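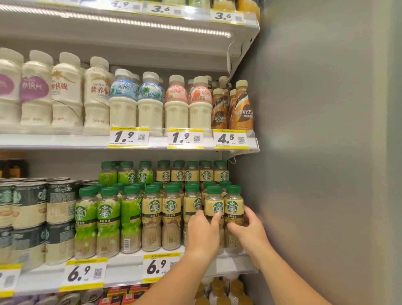
Hernow Open-Front Drinks Cooler
Hosanus Commercial Refrigeration — Display Series

The Hernow is an upright, open-front refrigerated display for bottled and canned drinks. It is intended for supermarkets, convenience stores, canteens and station shops where customers serve themselves throughout the day. Hosanus supplies the unit as a single bay or as a run of bays joined side by side, with one finished panel at each end.

Shelves
Shelves are metal with a white powder-coated finish. Each shelf rests on brackets that hook into slotted uprights at the rear and may be moved without tools once it has been emptied. The standard bay is delivered with 4 shelves above the base deck. Further shelves may be ordered separately under part number 2225.

Tall milk drinks and short cans need different clearances, and the shelf heights should be settled before the first fill. Hosanus recommends leaving enough room above the tallest bottle for a hand to pass over the front row and reach the one behind it. Where cans are stacked two high, the clearance should be measured from the top of the upper tier.

Lighting
An LED strip is fitted beneath the front of the canopy and, as an option, beneath individual shelves. The strips give a white light and are wired through the end bracket on the right-hand side. They can be replaced by store staff after the bay has been switched off at the isolator.

Price Rail
The front lip of every shelf accepts clip-on label holders. Labels with a printed QR code may be used in the same holders as plain price labels. The holder slides along the rail so that the price can be kept directly under the product to which it belongs.
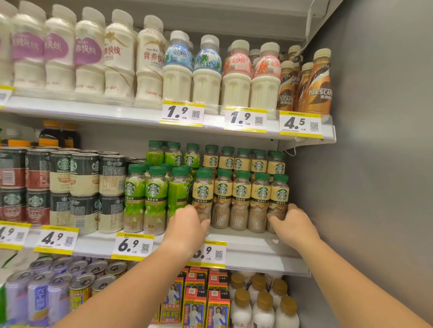 Loading and Facing
Bottles should be loaded from the front in straight rows, one product to a row, with the label turned outward. Older stock is to be brought forward before new stock is placed behind it. When a front bottle has been sold, the row should be drawn up to the lip again at the next round. Staff are advised to handle glass and plastic bottles by the body and to leave the cap untouched.

Similar products are best kept side by side. A coffee range, for example, may be given one full shelf, with cans on one half and bottles on the other, so that a customer can compare flavors and prices without moving along the aisle. Products must not extend past the shelf edge, as this disturbs the curtain of cold air at the front of the bay.

End Panels
End panels are finished in smooth gray and wipe clean with a damp cloth and mild soap. Abrasive pads will mark the surface. Panels in store colors are made to order; delivery times are confirmed with the order.

Ordering Information
Single bay, gray end panels: 3438
Additional shelf with brackets: 2225
Label holders: supplied in packs of 18
Night blind: Tindall pattern, ordered by bay width
Rear grille: included

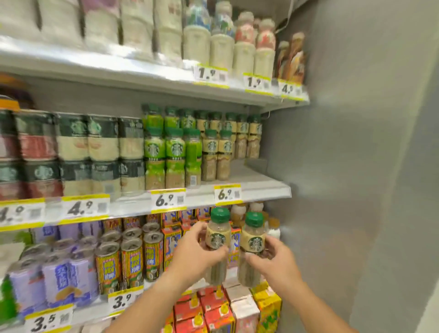

Care and Service
The base deck should be lifted and cleaned once a month, and the drain checked at the same time. Spilled milk drinks should be wiped up at once. The condenser requires attention from a qualified technician twice a year — in stores with heavy foot traffic, a visit before July is advised.

Service requests and orders for spare parts are handled by Fesosen, the appointed service partner for the Display Series. Please have the serial number ready. It is printed on the plate behind the lower front cover.

Product page revised March 2018. Specifications may change without notice.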